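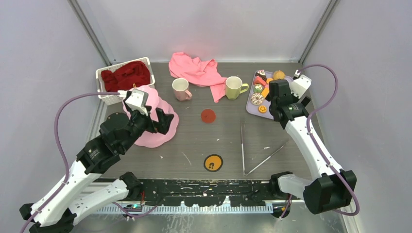
Two arms, one tea table to clear: mugs, tray, cloths and a pair of tongs.

How to find out whether a robot can clear your table yet

By Zodwa Matlala
Sunday, September 18, 2022

I get a letter or two every month from readers who want to know if they can stop doing the tidying up and hand it over to a machine. My usual answer is "not quite yet, love", but that isn't much use if you run a tea room or a care home and somebody is trying to sell you a pair of arms. So I've written down the little test I use myself, which needs nothing more than what's in the kitchen cupboard and an afternoon when you won't be interrupted (good luck with that part!).

What you'll need

Two mugs with handles, a tray, a few pieces of play food, a basket, two cloths that have been through the wash a few times, and something awkward. My favourite awkward thing is a pair of long thin metal tongs, opened out and laid flat on the table.

Step 1. Lay the table badly

Please don't set everything out in tidy rows, however much you'd like to. Drop one cloth from elbow height and leave it as it falls, with a corner trailing if it wants to trail, and stand a mug so that it rests partly on the fabric. People selling machines do love a clear gap around every object, and real tables hardly ever have one. Stuff the second cloth into the basket until it bulges over the rim.

Step 2. Write the jobs on a card

Keep them short and say them the way you would to a new Saturday helper: mugs together at the back, cake on the tray, cloth folded, tongs in the basket. Decide now what counts as done. I let a fold pass if the edges meet within the width of my thumb, and I don't mind which way a mug handle points, though my sister certainly does.

Step 3. Start with the mugs

A mug is a kind thing to begin with. It's stiff, it keeps its shape and there's a handle or a rim to take hold of. I ran 60 goes at this in August at a workshop in Tosholm, and the arms managed nearly all of them while the mug stood on bare table. With the mug on the cloth, things went downhill, as the fingers kept picking up a pinch of fabric along with it.

Step 4. Move on to the food

Try a round fruit first, then a flat slice of citrus, then a piece of cake. Round things roll away and flat ones give the fingers very little edge. Watch the other items on the tray while you're at it – a sleeve or a knuckle will nudge a doughnut when we do it too, but we notice and put it back.

Step 5. The cloth, and put the kettle on

Folding is where you'll want patience. Give the machine 6 minutes and don't help. Then crumple the cloth again and repeat, because one nice fold tells you very little. If the seller wants to smooth it out beforehand, say no politely and carry on.

Step 6. The tongs

Thin metal lying flat is miserable to pick up, even for me with cold hands. Ask for them to be lifted and set down in the basket without catching on the cloth inside. Mark a drop as a drop, even if the second try is lovely.

Adding it up

Work out how often each job was finished with no human hand in it, and how long it took beside you doing the same. I'm happy to let a machine be slow. What I can't forgive is having to stand over it – if you're watching every move, you may as well wash the mugs yourself.

So, as things are today: mugs yes, most food yes with a bit of supervision, cloths sometimes, tongs on a good day. Do keep your card somewhere safe, and run the same jobs again in the spring with the same two mugs.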